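Notebook - kitchen annexe, Murklow
May 3, 2023
Entry by: P. Athanasiadis
Copy to: C. Rainer

Purpose: clear-down of the small table after the meal, and a check on whether the order of work we wrote up in November still holds. It was written for the Lornel kitchen, where there is a sink beside the table. The room at Murklow is narrow and tiled, so the bucket has to do more of the job.

Starting layout. Bucket on the floor, near the table and short of the doorway. Bottles stay on the counter for this one. Cyrill wanted them moved first, but that is a separate job and it doubles the time. 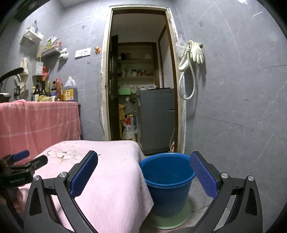
Reading time: 2 min

The blue bucket with the thick rim is the one to keep for scraps. It tapers towards the base, so a small load sits deeper than it would in a flat tub and is easier to tip out. Keep it off the tile joint if possible, as it rocks there when part full.

Pink ribbed cloth: check that the hanging corner is clear of the bucket before starting. Same for the plaid cloth on the counter front. Neither is to be used for wiping.

Counter row not sorted. Sauce bottle with the red cap to be kept within reach of the front. The rest can be dealt with when the Kokkinos shelf is up, for which I still need 17 screws and a longer level.

Table procedure, as amended:

1. Dry scraps first, by hand or with the scraper. No water at this stage.
2. Work from the heap outwards. Anything near the middle goes towards the heap, never across the clear part.
3. Smears next, damp cloth, one direction.
4. Spots last. Leave a wet patch on each for 50 seconds, then wipe.
5. Dry the whole top and go round the corners.
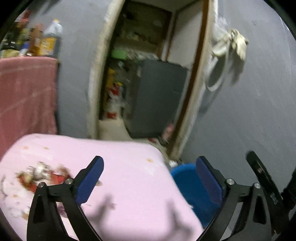
Can steps 3 and 4 be swapped?
They can, but the smears then get dragged over the cleaned spots and the top needs a second wipe.

Notes on residue. The heap was on the left side, red and white pieces with some tan and brown, and the whitish and grey smearing ran from it towards the left edge. That is the area to allow most time for. The orange-yellow spots were small and well away from the heap, up towards the far corners, so they are easily missed if you only follow the scraps.

Cleaner: Bulletau, diluted. Stock book has it as item 787. Do not use it neat on the pink top until we have tried it on the underside.

To do:
- Second cloth for drying, kept apart from the damp one.
- Cyrill to amend step 2 in the shared copy.
- Repeat with the bucket on the other side of the table and note which is less of a reach.
- Ask whether the scraper from Lornel can stay here.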